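Food Technology project -- final write up

**Title: Does it matter how long you prove a steamed bun?**

Done over one half term in April. Two doughs, two flours, far too many buns. Write up below, with the results table further down and the bits that went wrong at the end. 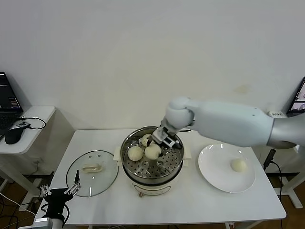
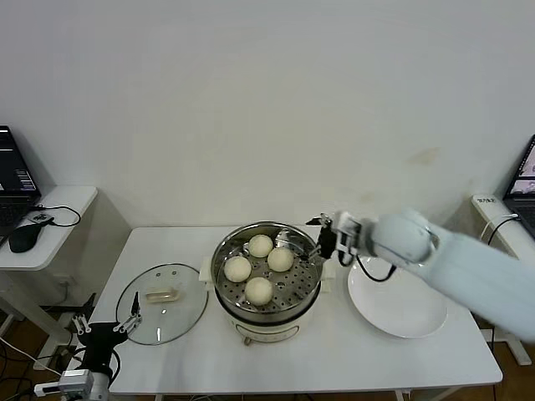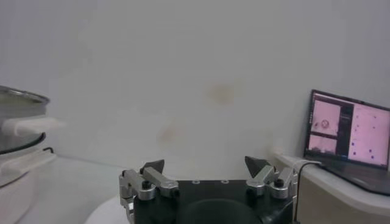
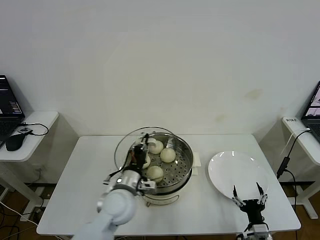 *Fig. 1 -- Steamer setup, with buns on the tray in the first, second and fourth pictures.*

## Why this topic

Wanted something cheap. Also most of the baking projects last year were bread in an oven and I didn't want to do another loaf. Steamed buns have no crust so you can't hide a bad prove under a nice brown top. If the dough is wrong you see it straight away -- wrinkles, flat tops, yellow patches, a dense bit in the middle that sticks to your teeth.

The question: does a longer second prove give a lighter bun, and is there a point where it starts getting worse?

## Background

Steamed buns are made with a soft wheat dough, usually with yeast and a bit of sugar. Yeast eats the sugar and gives off carbon dioxide. The gluten holds the gas in and the dough swells. In the steamer the gas expands, the starch sets and the bun keeps its shape.

Low protein flour is normally used. Strong bread flour makes a chewier bun, and quite a few recipes say it goes greyish, although I could not find two sources that agreed on that. Water is softer in some places than others and this might matter as well, didn't test it.

Second prove is the one after shaping. Most recipes just say "until puffy" which is no use at all for a fair test.

## Ingredients and kit

- Mellum plain flour
- Casado strong white flour
- Starton dried yeast, same tub all the way through
- caster sugar, pinch of salt, water from the tap
- Arnitix kitchen scales
- squares of baking paper
- timer, ruler, notebook

Used the same tub of yeast on purpose. The flour bags were both opened on the Friday before so neither had been sitting about.

## Method

1. Weigh everything. Dissolve yeast in warm water with the sugar.
2. Mix, knead until smooth. By hand, no mixer.
3. First prove in a covered bowl until doubled.
4. Knock back, divide, weigh each peice, roll into balls.
5. Second prove under a damp cloth. Short, medium or long depending on the batch.
6. Steam from a rolling boil. Heat off, lid left slightly open for a few minutes, then out.
7. Measure height and width. Cut one in half. Eat one.

Step 6 changed part way through, see problems.

22 buns were made in total that counted for the results. The ones from the practice run are not included as I forgot the salt.

## Results

| Second prove | Plain flour | Strong flour |
|---|---|---|
| Short | Small, tight, heavy middle | Very chewy, barely rose |
| Medium | Light, smooth top, even crumb | Good height, still chewy |
| Long | Wide and flat, wrinkled | Best of the strong ones, slight wrinkles |

Plain flour was best at medium. Leaving it longer made it spread sideways instead of up, and the tops went like an old balloon once they came out. Strong flour coped with the long prove much better, which makes sense, more gluten to hold the gas.

Tasting was scored out of 5 for texture and again for look. Family did the tasting without knowing which was which. Medium plain came top for both. Long plain scored 2 for look which I think was generous. Flavour wasn't scored but everyone said the long ones tasted a bit sour and beery. That'll be the yeast.

## What went wrong

**Lid off too soon.** First proper batch collapsed as soon as I lifted the lid. Tops dropped and went wrinkly. Looked it up and sudden cool air is meant to do this, so I started leaving the lid open a crack first. Had to repeat that batch so all of them were treated the same.

**Kitchen temperature.** Warmer in the afternoon than the morning, by over 2 degrees on one of the days. So "medium" in the morning was not really the same as "medium" after lunch. Biggest weakness in the whole project I think.

**Sticking.** Ran out of baking paper and tried oiling the tray instead. Bottoms tore. Heights were OK to use, the photos of the bottoms were not.

**Rolling.** My shaping got better as I went on so the later buns had an unfair advantage. Should have mixed up the order.

## If I did it again

- prove in a box with a thermometer in it, not on the worktop
- judge the prove by how much the dough has grown, not by the clock
- try a half and half mix of the two flours
- more buns per batch, the averages are a bit thin
- buy more baking paper!!

## Conclusion

A longer second prove does help up to a point, then it makes things worse, and that point comes sooner with plain flour than with strong. Medium prove with plain flour made the nicest bun. Results for the strong flour are less certain as the longest prove may not have been long enough to find where it fails.

Notebook pages and tasting sheets are stapled at the back. Costings still to be added.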